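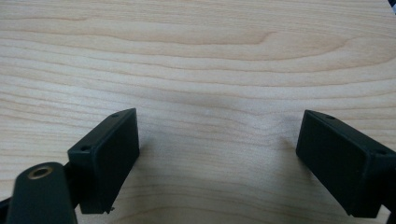
Print this thread | E-mail this thread

Refinishing a tabletop without my family moving out

tmatos_shed
Picked up a second-hand dining table, pale blond top, big loopy grain. The seller swore it was solid maple. I'd like to get the old finish off and put on something that survives two kids and a father-in-law who treats coasters as a personal insult. Plan is 60 grit on the random orbital, then 100, then oil. Talk me out of it.

loltton_lou
Consider yourself talked out of it. Flip it over first and look at the underside. If the loops on top don't carry on over the edge in any sensible way, you own a veneer, and 60 grit will go through that before you've found your earmuffs. Ask me how I know. Then ask my wife, she tells it better.

Barış Demirtaş
Agree on checking the edge, disagree on the panic. Plenty of veneer takes a light hand sand. I did my mother's sideboard with nothing coarser than 180 and a cork block, and it's still a sideboard.

grainofsalt
180 on a cork block is fine if you have the temperament. Most of us get bored by the second corner and start leaning on it.

tmatos_shed
OK, went and lay under it. There's a strip glued along the edge and the underside is a completely different colour. So the seller and I have differing views on the word "solid". Does that rule out the oil?

minkyu_um
No, but I'd go for a water-based poly on anything that pale. Oil will push it toward the colour of weak tea. Some people like weak tea. Three thin coats, very light sand between them, and keep the dog out.

loltton_lou
Poly on a dining table is how you end up eating dinner off a bowling lane. Hardwax oil. You can patch it when somebody puts a hot pan down, and somebody will.

minkyu_um
Matte poly exists, Lou. It has existed for some years now. My table was done in December before last and the only mark on it is from me dropping a clamp while admiring it.

loltton_lou
So it does mark.

minkyu_um
So does the clamp story's audience, apparently.

E. Plattner
Has anyone suggested washing it? Half the "worn finishes" I get asked to look at are years of spray polish. Warm water, a drop of dish soap, wrung-out cloth, dry straight after. If that fails, mineral spirits on a rag in an inconspicuous spot. Costs you an afternoon and the sander stays in its box.

grainofsalt
This is a woodworking forum, Edeltraud. We can't go around telling people to clean things.

tmatos_shed
Washed it. The cloth came up the colour of gravy and the table looks two shades lighter. I'm now mildly embarrassed and own 18 sheets of 60 grit.

Barış Demirtaş
Keep them for the deck.

loltton_lou
Still say hardwax oil.

Print this thread | E-mail this thread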